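The Last Night at the Calden 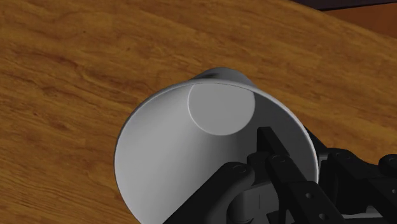
A plain cup on a wooden tabletop.

Tamás Bognár had hosted Mondays at the Calden for nine years when his voice quit. The doctor told him four weeks of silence. He wrote this on a napkin and pushed it across the bar to Nelly Usuga, who ran the room.

"Who else can do it?" she said.

He wrote: You.

Nelly had never been on a stage. She booked the acts, paid them in cash and unplugged the ice machine during the quiet songs. There were 10 acts on the list that night, and the first was Thiện Đinh, who did card tricks and got sick before every show.

At eight she walked out in her work shoes. The light was hotter than she had thought it would be.

"This is Thiện," she said. "He does cards."

She walked off. People clapped, a little late.

She did the same for Siu-fong Kan, who sang, and for the two brothers from Urrego who juggled and argued. Name, then what they did. By the fifth act somebody in back was shouting the second half along with her. "She sings!" they yelled. "He plays the saw!"

Tamás sat by the coat rack with his notepad. At the break he held it up. You are stealing my job.

"I'm reading a list," Nelly said.

He turned the page. So was I. I just took longer.

The last name was Nayeli Marulanda, a comic who had moved away in December and driven 400 miles back to do six minutes. Nelly stood at the microphone and looked at the paper.

"This is Nayeli," she said. "We missed her."

Then she went to plug the ice machine back in.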